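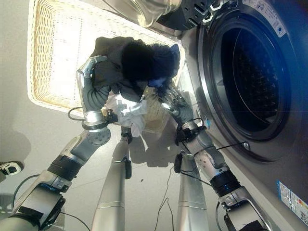

What happens when a wrist cable on a two-armed robot gets pulled or snagged?

The arm that lost its signal holds its last position, the other arm stops within one control cycle, and the hands stay closed until an operator releases them from the pendant.

Gandesitz Wrist Cable Retrofit Kit
Part no. 658
Fits: Husance upper body, left and right arms
Status: Shipping

Why we made this kit

In July we had reports of hands dropping out partway through laundry and tidying tasks. The robot would reach low, the wrist would turn, and the hand would stop answering. In most cases the arm was fine. The fault was in the cable between the forearm and the wrist module. On the original layout that cable runs outside the arm with enough slack for full wrist travel. With the arm raised, the slack hangs clear. With the arm low and stretched forward, it can catch on a door, a handle or a basket rim.

A snag does one of two things. It can pull the plug partly out of the wrist module, which shows up as fault 16 (hand not responding). Or it can bend the cable hard at the strain relief and break a conductor inside the jacket. The second kind is harder to find. The hand works on the bench and fails again at one wrist angle.

Safety notice

Do not reach in to free a snagged cable while the arms are powered. If the signal comes back, the hand may finish its last command. Press the stop, wait for the status light to go out, then support the load before you release the fingers. Keep feet and loose items out of the area under the hands.

Do not clear fault 16 from the pendant and carry on. Check the plug first. Units with software older than Shakya 2 allow the fault to be cleared with the plug half seated, and should be updated before the kit is fitted. 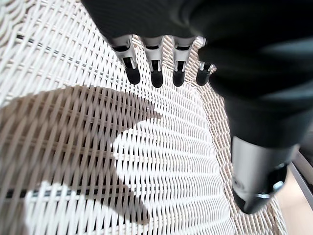
Hand over a woven seat, fingertips clear of the surface.

What is in the kit

Wrist cable, short, with locking plug: 2
Forearm clips, screw type: 6
Strain relief boot: 2
Printed fitting guide

Tools needed: hex keys and a small torque driver, not included.

Fitting

Power down and rest both forearms on a bench. Remove the old cable at the wrist end first. Fit the clips along the inside of the forearm, then lay in the new cable and press the plug until the lock clicks. Turn the wrist by hand through its full range both ways. The cable should never go tight and should not stand off the arm between clips. Repeat on the other side, then run the wrist check in Shakya.

Known limits

The kit does not cover cables at the shoulder or elbow. Those need their own check at each service. Woven goods are still a problem for fingertips, which can slip into gaps and load the wrist sideways. We suggest a slower approach speed on baskets and woven chairs.

Arms fitted with the Famik tool changer need a longer cable. Ask for it when you order.

Returns

Send damaged cables back with the kit number and the fault log. Please do not cut off the plug.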